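# Chapter 4: What a Bond Is Really Paying You

I bought my first bonds in February, years ago, in a bad mood and a borrowed coat. My car had died, so I'd walked to the broker's office in Prestcombe to put a small inheritance somewhere I couldn't spend it. The fellow behind the desk told me the Catterall Water bonds paid 8 per cent. I liked the sound of that very much (my savings account was paying next to nothing) and I signed the form before I'd asked a single sensible question.

So this chapter is built around the questions I should have asked. You've already met shares in Chapter 3, where you own a little slice of a company and take your chances with everybody else. With a bond you own nothing of the kind. You've lent somebody money, they've promised to pay you for the use of it, and on a set date they've promised to hand it back. It's a loan with a fancier name, and you're the bank!

## The words you'll need

There are only a few terms to get comfortable with here, and I'd rather you learned them from my mistakes than from a list.

The **face value** is the amount the borrower will repay at the end. Each of my Catterall bonds had a face value of $400, an odd size, but small companies do odd things.

The **coupon** is the interest, and it's always worked out on the face value. Eight per cent of $400 is $32, so each bond sent me $32 a year. The name comes from the days when bonds were printed on thick paper with little tickets along the bottom, and you cut one off and took it to the bank when a payment came due. My grandfather kept a special pair of scissors for it. I still have them, and they still don't cut anything else.

The **maturity date** is when the loan ends. Mine had five years left to run, with a coupon at the end of each year.

And then there's the **price**, where I came unstuck.

## The price isn't the face value

Bonds get bought and sold between people long after they're first issued. When Catterall Water borrowed the money, 8 per cent was the going rate. By the time I wandered in, ordinary rates had dropped a long way and an old bond paying $32 a year looked pretty good. Other buyers had noticed this before me. They'd been bidding for those bonds, and the price had climbed to $460.

I bought seven. Seven times $460 is $3,220, and that's what left my account. I saw the number on the form, and I remember thinking it was a bit more than I'd expected, and then I thought about lunch.

Let's do now what I didn't do then. I paid $460 to get $32 a year. Divide one by the other and you get 6.96 per cent. That figure is called the **current yield**, and already it's lower than the 8 per cent I'd been so pleased about. The coupon rate was perfectly true, by the way. The broker hadn't fibbed. He'd told me what the borrower was paying on the face value, and I'd heard what I would be earning on my own money.

It gets a little worse. At the end of the five years, Catterall Water would pay me back $400 per bond, even though I'd paid $460. That extra $60 is called the **premium**, and it was never coming back. Over five years I'd collect $160 in coupons on each bond, lose $60 at the finish, and come out $100 ahead. Spread out properly, with each payment counted at the time it arrives, it works out to a return of between four and five per cent a year. This is the **yield to maturity**, and most of the chapter is about it. We'll do the full calculation in Section 4.3, so keep your calculator handy.

A bond can also sell for less than its face value, and then everything runs the other way. You pay a **discount**, you get the full face value back at maturity, and your yield to maturity is higher than the coupon rate. Same arithmetic, happier ending – as long as the borrower can pay.

## Why one date is a risky thing to rely on

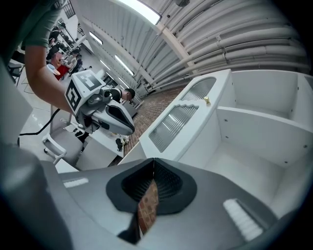

Spreading your maturity dates is the other idea I want to plant early. All seven of my bonds came due on the same day, and when the money came back I had to reinvest the lot at whatever rate happened to be on offer (it was a miserable one). A friend and former student, Mathis Hervieu, had split his savings between shorter and longer bonds from Zollholm and Eltisau, so only part of his money was ever looking for a new home. The usual name for this is a **bond ladder**, but I've never got on with the ladder picture and I teach it as brickwork, like the reddish-brown brick pattern showing through the hole in the middle of that black ribbed cup. Each brick is one bond, and each row is one year. When the bottom row matures, you take the money and lay a new row on top, and the wall keeps its height. Sketch one in your notes now, with four rows, and write a maturity year on each. You'll need it for Section 4.5.

## Before you go on

Have a try at these on scrap paper. They use my Catterall bonds, and the first two need nothing beyond what you've just read.

1. Suppose the price had fallen to $400 on the day I bought. What would the current yield have been, and how would it compare with the coupon rate?
2. Work out the total coupons I received from all seven bonds over the five years, then take off the total premium I paid.
3. If ordinary rates had gone up the week after I bought, would you expect the price of my bonds to have risen or fallen? Write a sentence or two in your own words. Don't worry if you're unsure – we pick this one up in the next section.

## 4.1 Why prices and rates move in opposite directions

Start with two bonds that are alike in every way except the coupon. Both have a face value of $400, both have one year to go, and both come from borrowers you'd trust equally. One pays $32 and the other pays $20. If they were selling at the same price, you'd take the first one every time, and so would I. The seller of the second has only one way to tempt us, and that's to drop the price.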